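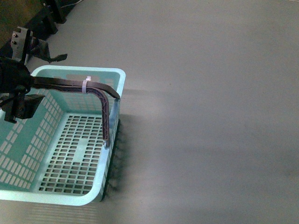
2 min read

Cable tie on the finger keeps creeping, and do I swap the worn tips now?

pickandponder
Ogilvie bench cells board, posted July 11, 2024

Hi all, I look after a small fruit-sorting cell (Jutine controller, two arms, crates and bins on and around the bench) and I've got two niggles that are probably both my own doing. First one: the lattice piece that turns down at the end of the long finger is held on with a white cable tie near the middle. It's fine when I start up, but after around 800 picks it has crept a couple of millimetres towards the wrist and the downward leg starts brushing the inside of the crate. I push it back, snip the tie, fit a new one, and off we go again!

Second one is the bare fingers on the other gripper. The edges have scuffed pale and I can't decide if that's just looks or if I should be ordering new ones. They still close properly on the yellow fruit in the dark bin, as far as I can tell, but I don't want to find bruises later. The Ovton sheet that came with them only says "replace when worn", which is no help at all. 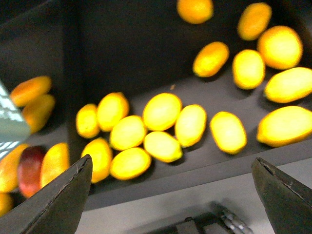

slackbelt

Scuffing on its own wouldn't bother me. Run a fingernail along the edge with the arm powered down and locked out. If it catches, dress it with fine wet-and-dry, wipe it clean and carry on. If the two tips no longer meet when you close them on a strip of paper, order the pair. Never swap just one, I did that in January and spent ages chasing an offset that was only the new finger being longer than the old one.

For the creep, one tie is a hinge. Use two, well apart, with a bit of thin rubber under each. Redo your zero afterwards.

mouldy_encoder

just glue it

dukbyish

Please don't glue it, you'll want it off the first time it hits a rim. File a shallow notch for the tie to sit in, on the lattice side only. Also slow the approach into the crate. Mine was at full speed for the last 30 mm and that was most of the trouble. I check the ties every 14 days now, same time as the Dukby grease points.

pickandponder

Thank you both (sorry, mouldy). Two ties and rubber are on, and I've dropped the approach speed. At 509 picks it hasn't shifted that I can measure. The paper strip is still gripped at both tips, so I've dressed the edges and left them. Does anyone have a good way of trimming felty pads once the edges go fluffy? I'm wary of scissors near the linkage.
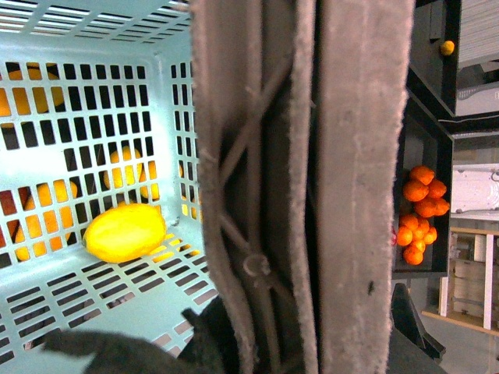 Grey padded fingers beside the blue crate, fluffy edges and all

slackbelt

Take the finger off first if you can, then curved nail scissors, and hoover up the bits before you refit it.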